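골목 화분과 벤치 신청, 자주 묻는 질문 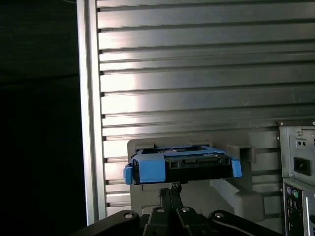 신청 자격

질문. 누가 신청할 수 있습니까?
Zukgate 구역 안에 사는 주민이면 누구나 신청할 수 있습니다. 집을 빌려서 사는 분도 가능합니다. 가게를 운영하시는 분은 이웃 주민 한 명과 함께 신청해 주십시오.

질문. 몇 집이 동의해야 합니까?
같은 골목에서 10가구 이상의 서명이 필요합니다. 골목이 짧아서 전체 가구가 그보다 적으면, 절반이 넘는 가구의 서명을 받으시면 됩니다. 한 집에서는 한 사람만 서명합니다.

설치 장소

질문. 집 앞 보도에 화분을 놓아도 됩니까?
화분을 놓은 다음에도 휠체어와 유모차가 지나갈 수 있는 폭이 남아야 합니다. 소화전 앞, 횡단보도 앞, 점자블록 위에는 놓을 수 없습니다. 화분의 지름은 60센티미터까지 허용합니다.

질문. 주차 자리 하나를 벤치로 바꾸고 싶습니다.
이것은 별도의 심사를 받습니다. Bonow 길에서는 작년에 두 자리를 바꾸었고, 지금도 그대로 사용하고 있습니다. 신청서에 골목의 간단한 그림을 붙여 주시면 심사가 빨라집니다. 손으로 그린 그림도 괜찮습니다.

질문. 나무도 심을 수 있습니까?
땅 밑에 수도관이나 가스관이 있는 곳이 많아서, 나무는 이 사업에서 받지 않습니다. Raptis 가로수 사업에 문의하시기 바랍니다. 큰 화분에 키우는 작은 관목은 가능합니다.

비용과 관리

질문. 비용은 누가 냅니까?
화분과 흙은 골목 하나에 300리터까지 무료로 드립니다. 꽃과 씨앗은 주민이 준비합니다. 벤치는 Stumatard 목공소에서 만들며, 설치비도 사업비에서 냅니다.

질문. 물은 누가 줍니까?
신청서에 물 주는 사람을 두 명 이상 적어 주십시오. 여름에 오래 집을 비우게 되면 다른 이웃에게 부탁하시고, 저희에게 이메일로 알려 주시면 됩니다.

질문. 화분이 깨지거나 없어지면 어떻게 합니까?
한 번은 새것으로 바꾸어 드립니다. 깨진 조각이 보도에 있으면 먼저 안전한 쪽으로 치워 주십시오.

신청 기간

질문. 언제까지 신청해야 합니까?
이번 접수의 마감일은 2022년 9월 29일입니다. 우편으로 보내시는 경우 이날까지 도착해야 합니다. 설치는 다음 해 5월에 시작합니다.

질문. 이웃이 반대하면 취소됩니까?
반대 의견이 하나 있다고 해서 바로 취소되지는 않습니다. 의견을 보내신 분과 신청하신 분이 같이 만나는 자리를 마련합니다. 위치를 조금 옮겨서 해결되는 경우도 있습니다.

질문. 신청서는 어디에 있습니까?
구역 사무실 입구에 종이 신청서가 있고, 이 홈페이지의 서식 모음에서도 받을 수 있습니다. 영어와 베트남어 신청서도 같은 곳에 있습니다.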